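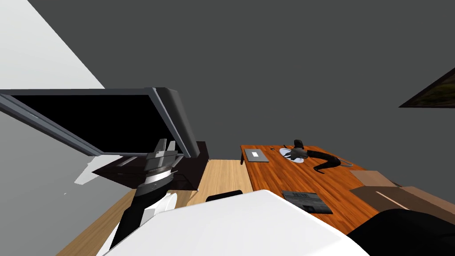 Was mache ich, wenn der Greifer mitten in der Bewegung stehen bleibt und die Meldung F-99 erscheint?
Arm entlasten, Freigabe wegnehmen, Greifer neu referenzieren. Die Schritte dazu stehen in Abschnitt 7.2, und mit etwas Übung ist der Arm nach wenigen Minuten wieder einsatzbereit!

7 Störungen am Greifer

7.1 Was hinter F-99 steckt

F-99 bedeutet, dass die Fingerposition nicht mehr zum Sollwert passt. Die Steuerung hält dann den betroffenen Arm an und lässt den zweiten in seiner letzten Stellung stehen. Das gilt in der Simulation genauso wie am echten Gerät — und genau das macht die Darko-Umgebung so schön: Sie können den ganzen Ablauf am Bildschirm durchspielen, so oft Sie mögen, bevor Sie ihn am Arm brauchen.

Häufige Auslöser:
Ein Finger ist gegen eine Möbelkante oder die Unterseite eines Bildschirms gefahren.
Die beiden Arme sind sich vor dem Körper zu nahe gekommen.
Nach einem Werkzeugwechsel wurde nicht referenziert.
Ein Kabel auf dem Arbeitstisch hat sich zwischen die Finger gezogen.

VORSICHT
Quetschgefahr! Auch ein stehender Arm kann unter Spannung stehen und beim Lösen nachgeben. Greifen Sie nie zwischen die Finger, solange die Freigabe aktiv ist.

7.2 Greifer freifahren und neu referenzieren

1. Drücken Sie am echten Gerät den Not-Halt. In der Simulation wählen Sie »Pause«.
2. Notieren Sie den Zählerstand im Protokollfenster (zum Beispiel 1288). Den brauchen Sie in Schritt 8.
3. Prüfen Sie, woran der Arm anliegt. Räumen Sie lose Gegenstände wie Papier, Kartons und Kabel aus dem Schwenkbereich.
4. Stützen Sie am echten Gerät den Unterarm zu zweit ab und entriegeln Sie den Not-Halt.
5. Öffnen Sie »Handbetrieb« und stellen Sie die Geschwindigkeit auf Stufe 3. Höher bitte nicht!
6. Fahren Sie den Arm in kleinen Schritten zum Körper zurück, immer entgegen der letzten Bewegungsrichtung.
7. Wählen Sie »Greifer > Referenz«. Die Finger fahren ganz auf und einmal ganz zu.
8. Quittieren Sie F-99 und geben Sie den notierten Zählerstand ein.

Hinweis: Bricht die Referenzfahrt mit Code 1580 ab, sitzt der Fingerträger schief. Wiederholen Sie den Vorgang dann nicht. Schalten Sie die Anlage ab und melden Sie sich beim Service in Fadberg.

7.3 Wenn der Fehler wiederkommt

Volkan Avcı hat beim Testaufbau in Plultthorpe eine Einstellung gefunden, die uns richtig begeistert: Mit »Kontaktgrenze weich« hält der Arm schon bei leichter Berührung an. F-99 tritt dann viel seltener auf, und das Freifahren klappt fast immer im ersten Anlauf. Ab Werk ist die Option ausgeschaltet — Sie finden sie unter »Arm > Grenzwerte«.

Achtung: Die weiche Kontaktgrenze ersetzt keine Schutzeinrichtung.

Stand dieses Abschnitts: 23. Juli 2025, bearbeitet von Alper Sezer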